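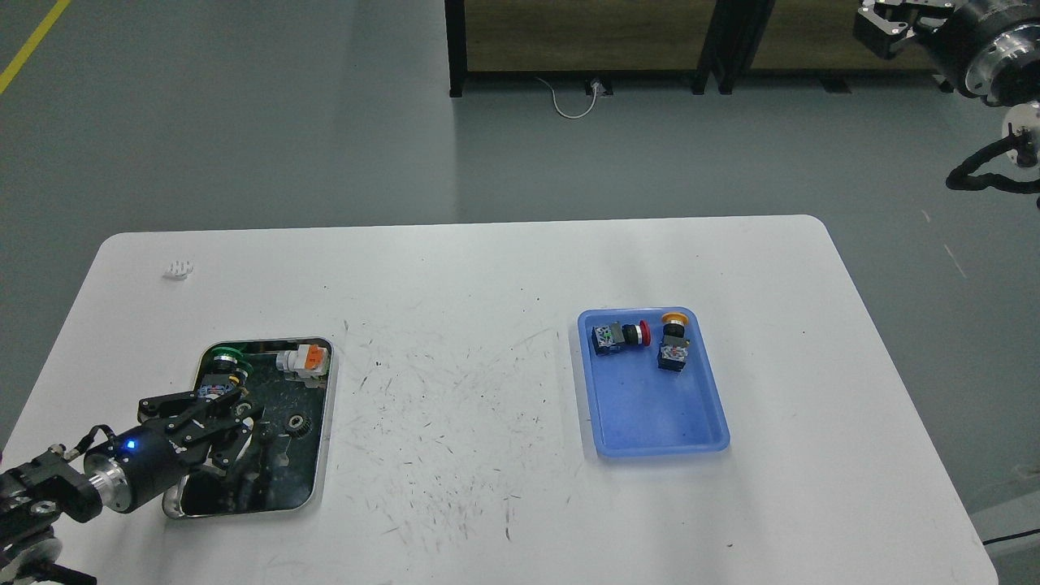
Small parts should be sorted into trays before anyone starts building with them, and the trays should be different colours. I have held this view for most of my working life, first on the benches at Effiong and later at the Stemdale training workshop, and I still meet people who think it is fussy.

Their case is easy to state. A part is a part. If you know what a contact block looks like you can find one in a heap, and the time spent laying things out could be spent fitting them. Shops that work this way get their orders out, and I have worked in one.

My objection is that the heap only works for the person who made it. Take something as ordinary as an emergency stop button. It has a red cap shaped like a mushroom, a collar or ring, and a contact block that goes behind the panel. Lay those on a bench with a few gears, some pushbuttons and whatever was left over from the last job, and an experienced hand will manage. A trainee in the second week will pick up the wrong block, because several of them look the same until you read the label.

With two trays the question hardly comes up. Put the loose parts in a dark metal tray and the put-together buttons in a light blue plastic one, and anyone walking past can see how the job stands. You don't have to ask, and you don't have to interrupt the person doing it. When the shift changes on a Thursday afternoon and half the job is still to do, the next person can start without a long handover.

Colour matters more than labels here. We had labels at Stemdale, printed on a good machine, and within a month they were greasy or peeling or on the wrong tray. The blue trays stayed blue. I would still label shelves and drawers, where things live for years, but a tray on a bench moves too often for a sticker to keep up with it.

I would also keep the number of trays down. Atness, who supplied our workshop furniture, once sold us a bench system with 3 tiers of bins and a rail of hooks. It was well made and we hated it. People put parts in whichever bin was nearest, and the hooks filled up with lanyards. We took it apart in August and went back to plain tables. Most of the bins are now under the stairs with odd screws in them.

A plain table does have its drawbacks. White tops show every mark, and the middle of the table gets the worst of it, where parts are set down and dragged across. We were quoted 376 pounds to resurface one of ours and I said no. A scuffed top does the job. What I won't put up with is a stray part on it, a cap or a washer lying outside any tray, waiting for somebody to decide what it is. Either it belongs to the job or it goes back to stores. I have watched nearly 2 hours go on a fault that came down to a piece left on the table and swept into the wrong kit.

The strongest argument against me came from a visit to Drillano, where the fitters each laid out a bench in their own way. Some used trays, some used the lids of old boxes, and one used a tea towel. Their work was very good. I came away thinking that skilled people with their own benches should be left alone, and I haven't changed my mind on that.

Most benches are shared, though. In a training workshop they always are, and in a small firm they are whenever somebody is off sick. On a shared bench your own system is a private language, and the next person has to learn it or guess.

So my advice to anyone fitting out a workshop is to spend less on the furniture than the catalogue suggests and buy trays in 2 colours, with enough spares that no one borrows from the next table. Decide which colour means loose parts and which means built, write it on the wall by the door, and don't let the new manager change it.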